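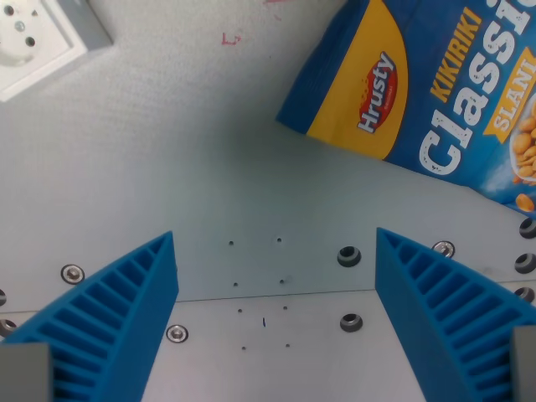 What should be used to clean a gray metal plate with countersunk screws and open holes?

A soft cloth, lightly dampened with water and mild dish soap, followed by a dry cloth. Liquid should not be poured or sprayed directly onto the plate.

Posted by mghanem_facilities, May 1, 2024
The above is the current Clatinstead guidance for shared benches. Comments are invited before the September revision.

Posted by K.Mangundap
I would ask that the guidance address the screw heads. Dust settles in the recesses and a cloth does not reach it. Our shop uses a dry nylon brush first.

Posted by lizelle_n
I do not agree with brushing first. It pushes debris into the open holes. At Tuvwood we vacuum with a narrow nozzle, then wipe.

Posted by K.Mangundap
A vacuum is acceptable where one is available. Room 1135 does not have one.

Posted by rsfeir
May members use fine abrasive paper on light scratches? We have 600 and 2000 grit in the cabinet.

Posted by mghanem_facilities
Abrasives are not permitted on any plate with a matte finish, as they leave shiny patches. Please report scratches to the bench supervisor.

Posted by lizelle_n
I maintain that 2000 grit, used wet, does no harm on a spare panel.

Posted by mghanem_facilities
Your objection is noted. The vacuum and brush proposals will both go into the draft.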